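About Perora

Perora collects and prepares demonstration data for companies and research groups that train robots to work with everyday objects. We operate from a single site in Tusell, where operators guide robot arms through household and food service tasks. Each recording becomes one example in a set from which a learning system can be trained.

The company was founded by three engineers who had spent several years building control software for packaging lines. In that work, every new product meant new programming. They came to believe that machines could be taught many of the same motions from examples, provided that the examples were recorded with care and described accurately. Perora was established to supply them.

What We Do

Our clients come to us with a task or a family of tasks. We agree on a written definition of each one, including the starting arrangement, the permitted variations and the condition that counts as finished. Operators then perform the task through a pair of arms while the joint positions, gripper states and camera views are stored together. Reviewers who took no part in the session watch every recording before it is accepted.

Our current catalog holds 312 defined tasks. They range from folding a dish towel to sorting cutlery, closing a jar and setting a place for one person. Beverage service has grown into a program of its own, developed with our partner Saraç, and it accounts for 67 of the tasks in the catalog. Glassware and ice are demanding material for a learning system. A clear goblet on a white tabletop shows little more than its reflections and faint edges, and no two pieces of ice in a bowl have quite the same shape.
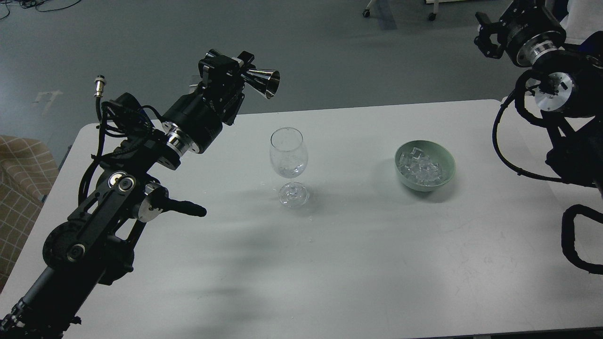

How We Work

A new operator completes 20 supervised sessions before any of his or her recordings may enter a client set. Training covers the handling of the arms, the task definitions and the written notes that accompany each example. We ask operators to work at an even pace and to record a mistake as a mistake. Failed attempts are labeled and kept in a separate part of the set – many clients request them.

Objects are moved, exchanged and turned between recordings according to a plan prepared in advance. Lighting and table position are varied on the same basis. A set in which every bowl stands in the same spot teaches a system very little about bowls, and our acceptance rules are written accordingly.

Sornia, our in-house review software, keeps the history of each example from the first recording to delivery. Clients may inspect this history at any time during a project, and may return an example for a second review without charge.

Our Commitments

Perora does not record in private homes. Operators are regular employees, paid by the hour and never by the number of examples completed. Data gathered for one client is not supplied to another unless both have agreed in writing.

Visits

Partner organizations and university groups are welcome to visit the Tusell site by appointment. Visits begin at 10:00 a.m. and include time at a working station. Requests should be sent to the front office well ahead of the intended date – places in December are limited.

Recent from Perora
Beverage service program: revised task definitions
Working with Saraç on clear and reflective objects
Sornia release notes
Operator positions open in Tusell
How we label failed attempts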